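Kapitel 3
Textilien im Arbeitsraum: Sortieren, Falten, Ablegen

Tücher gehören zu den Arbeitsmitteln, über die im Betrieb selten gesprochen wird. Sie liegen auf Tischen, in Behältern und in Taschen, und ihr Zustand fällt meist erst auf, wenn ein bestimmtes Tuch fehlt. Dieses Kapitel behandelt den Weg vom ungeordneten Stapel zur geordneten Ablage. 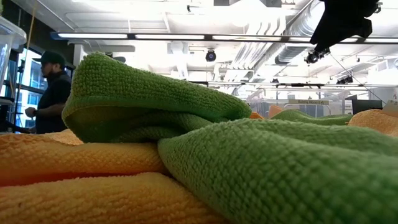
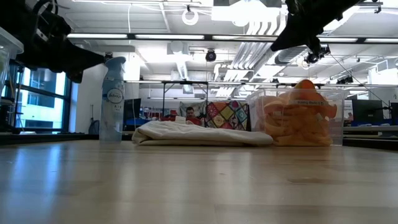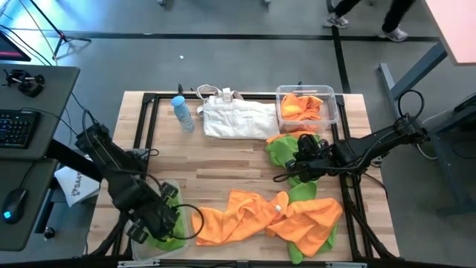 Abb. 3.1 bis 3.3: Tücher auf dem Arbeitstisch. 3.1: Mikrofasertücher in Grün und Orange; 3.2: helles Tuch zwischen Sprühflasche und Kunststoffbehälter; 3.3: Tücher auf der Tischfläche und in durchsichtigen Behältern.

Mikrofaser mit Schlingenflor hat eine große Oberfläche und nimmt Staub gut auf. Sie hält ihn aber auch fest und gibt ihn an benachbarte Tücher weiter. Im Lehrbetrieb Doluvstead werden Tücher deshalb nach Farben getrennt und jeder Farbe ein eigener Behälter zugeordnet. Der Bestand umfasst dort 384 Stück, je Behälter werden höchstens 24 abgelegt.

Lesia Pasichnyk unterscheidet in ihrem Leitfaden zwischen Grobsortierung und Faltung. Bei der Grobsortierung bleibt die Form des Tuches unbeachtet. Gefaltet wird erst, wenn der Stapel vollständig getrennt ist. Beide Schritte finden auf demselben Tisch statt, der vorher abgewischt wird.

Abschnitt 3.1 beginnt mit der Farbtrennung. Die Falttechniken folgen in 3.2, die Beschriftung der Behälter in 3.3.

© Misik Lehrmittel | Kontakt | Nach oben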